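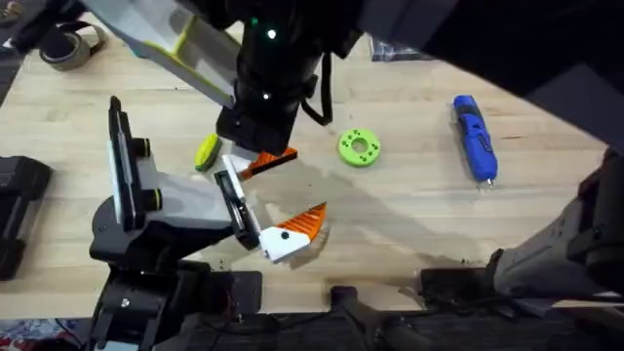

Ticket 1506
Site: Kedcombe, room 14
Item: Lamard table, light wood top
Opened: March 24, 2018
Status: Waiting on parts

Problem as reported
The table rocks toward the window side when anyone leans on it. Small parts roll or creep away during sorting. It started after the tables were moved in January.

Log

Entry 1
Checked with a level. The top is off by 2 mm over its length. Wood is flat, no warp. The fault is in the legs.

Entry 2
Turned all four foot screws out and back in. Three turn freely. The fourth, window side, is stripped and drops under load – it holds for a minute, then slips.

Entry 3
Put a folded card under the bad foot. Rocking stopped. Room can use the table for light work, but please don't drag it. The card will come out.

Entry 4
Asked Rutkowska for a replacement foot. They stock the short one only. The Drutcombe store has the long one, 23 mm thread, and will send two so we have a spare.

Entry 5
User asked if the top needs oiling while we are at it. Not part of this ticket – open a new one under Furniture, surfaces.

Next step
Fit the new foot, remove the card, check the level again. Leave open until then.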